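Home | Site Guides | Handling Cells | Section 4 | Section 5 | Contacts

Section 4. Bringing the Handling Cell into Daily Use

4.1 Purpose of this section

This section is for shift leads and handling staff at the Nestgate depot. It sets out how the Cemum handling cell is to be started, supervised and handed over, and how the duties of staff change once the cell is in service. It should be read together with Section 3 (Fitting and First Power-up), which remains the responsibility of the Jovodo site engineers.

Until September the sorting of returned equipment was carried out entirely by hand, at four benches, by staff working in pairs. The cell takes over the lifting and placing of items. Inspection, labelling and the decision to repair or scrap an item stay with staff.

4.2 Changes to duties

Each shift now has one cell attendant and one bench inspector. The attendant must hold a current authorisation signed by Corinne Achterberg, Training Lead. The inspector need not be authorised for the cell, but must not enter the marked area while the cell is in automatic mode.

Staff who previously worked in the lifting pairs have been offered places on the attendant course, which includes 60 hours of supervised work. No member of staff is required to act as attendant before the course is complete. Questions about grading and pay should be put to Katherine Huaranga in Staff Services and not to the shift lead.

4.3 Before starting the cell

1. Check the handover sheet for faults left open by the previous shift. If any fault is marked "stop", do not continue. Call the site engineer.

2. Walk the full length of the marked area. Remove loose packaging, straps and tools from the floor.

3. Confirm that the emergency stop on each side of the cell is released and that its cover is undamaged.

4. Look over the gripper fingers for cracks, splits or trapped material. Do not pull trapped material out by hand while the arm is powered.

5. Check that all cables on items waiting to be handled are gathered in and secured. A trailing cable may catch on the item next to it.

6. Turn the key switch to MANUAL and wait for the ready signal.

CAUTION: The arm may move a short distance when power is restored. Stand outside the marked area before turning the key.

4.4 Running the first items

The first items of each shift are run in manual mode at reduced speed. The attendant uses this time to see how the gripper approaches items of different shape, and to stop it if the approach is wrong.

1. Select SLOW on the hand control. The speed limit in this mode is 250 millimetres per second and cannot be raised by the attendant.

2. Bring the gripper towards the item and stop short of contact.

3. Check the clearance on both sides of the fingers. Buttons, wheels and hanging straps must not lie in the path of the grip.

4. Close the gripper, lift slightly, and hold.

5. If the item tilts or slips, lower it, open the gripper and send the item to the bench for handling by staff.
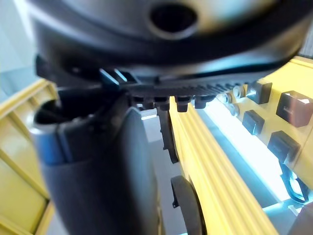
6. When the first items have been placed correctly, return the arm to its rest position, leave the marked area and turn the key to AUTOMATIC.

NOTE: In the trial period the cell handled 2,312 items. Over 1,000 of these were run in manual mode, mainly while attendants were learning to judge the grip. Shift leads should expect slower working in the first weeks and should plan staffing to suit.

4.5 During the shift

The attendant stays within reach of an emergency stop at all times and carries out no other task. The earlier practice of filling in bench records while waiting for items has been withdrawn. Records are now completed by the inspector.

Attendants change over at the mid-shift break. Watching the cell is tiring in a different way from lifting, and several staff reported this during the trial. Any attendant who feels unable to keep proper watch may ask to be relieved early, and the shift lead must agree to the request.

CAUTION: Do not reach past the gripper to straighten an item. Press the stop, wait for the arm to come to rest, and switch to MANUAL first.

4.6 Handover

1. Return the arm to its rest position and turn the key to OFF.

2. Enter every stop on the handover sheet, with the time and the reason. Stops made out of caution are entered in the same way as any other and are not counted against the attendant.

3. Give the key to the incoming attendant in person. It must not be left in the switch.

4. Where no attendant is due, lock the key in the Betancur cabinet beside the shift office.

Faults are to be reported to Hafiz Lau, or to Ulises Urrego on the night shift. Proposals for changes to this section should be sent to Brayan Palomino, who keeps the master copy.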